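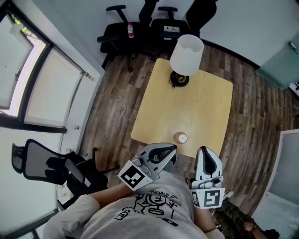
Cornel Toma는 내 유약 기록을 읽더니, 이건 시험이 아니라 일기라고 했다. 같은 배합을 세 번 구웠다면서 어느 시편이 몇 번째 가마에서 나왔는지도 안 적혀 있다는 것이다. 맞는 말이라서 더 얄밉다. 그래서 오늘부터는 번호를 붙인다.

**2019년 3월 7일 / Hakolham 작업실, 유약 노트**

주황갈색 철유, 바탕 배합은 11월 것 그대로. 장석은 Dindgate에서 새로 받은 포대로 바꿨다. 포대에는 "기존과 동일"이라고 적혀 있는데, 이 문구가 적혀 있던 포대치고 동일했던 것을 아직 못 봤다.

- 물에 푼 건조 원료: 2,000 g
- 체에 두 번 내림. 두 번째 체에서 정체 모를 알갱이가 나옴. 버림.
- 물까지 합친 무게: 2,763 g (통 무게 제외)
- 하룻밤 두었더니 바닥에 벽돌처럼 가라앉음. 막대로 저으니 막대가 먼저 졌다.

침전이 문제다. 벤토나이트를 조금 더 넣을까 하다가, 지난번에 "조금"이라고만 적어 놓고 그게 얼마였는지 끝내 복원하지 못한 일이 떠올라 그만두었다. 다음 배치에서 저울에 달아 넣고 숫자로 남길 것.

시편 3개, 담그는 시간만 다르게 했다.

**A** — 짧게. 색이 묽고 가장자리에서 흙이 비친다. 얌전하다. 팔기에는 너무 얌전하다.

**B** — 중간. 주황과 갈색 사이, 원하던 쪽에 제일 가깝다. 안쪽 흰 유약과 만나는 입술 부분에서 경계가 살짝 번졌는데 나는 이게 좋고 Cornel은 싫다고 한다. 시편 뒷면에 둘의 의견을 다 적어 두었다.

**C** — 길게. 굽까지 흘러내려 내화판에 붙었다. 떼어 내는 데 점심시간을 다 썼다. 색은 셋 중 제일 깊다. 늘 이런 식이다.

가마 쪽 메모. Ghiță 가마는 아랫단이 여전히 덜 익는다. 콘을 윗단에만 세워 놓고 온도가 잘 맞았다고 기뻐하는 일은 그만하자. 다음 소성 때는 윗단, 가운데, 아랫단에 각각 세우고 꺼낸 콘은 버리지 말고 선반에 둘 것. 내화판에 바르는 이형제도 거의 떨어졌다. 긁어 쓰지 말고 새로 갤 것.

Stideo 주문 건은 B로 간다. 안쪽은 흰 유약, 바깥은 철유, 굽 위로 손톱 하나만큼 비운다. 누구 손톱인지는 Cornel이 물어볼 테니 미리 밝혀 둔다. 내 엄지다. 자로 재서 여기 옆에 적어 두려고 했는데 자를 못 찾았다.

다음에 할 일
- B 다시 한 번, 같은 통에서, 충분히 저은 다음
- 비중 재기 (오늘 안 쟀음. Cornel, 알고 있음)
- C에서 떨어진 내화판 갈아 내기
- Dindgate에 포대 성분표 요청, 문구 말고 숫자로

통 뚜껑에 배합 번호를 썼는데 펜이 수성이었다. 테이프에 다시 써서 붙여 둠.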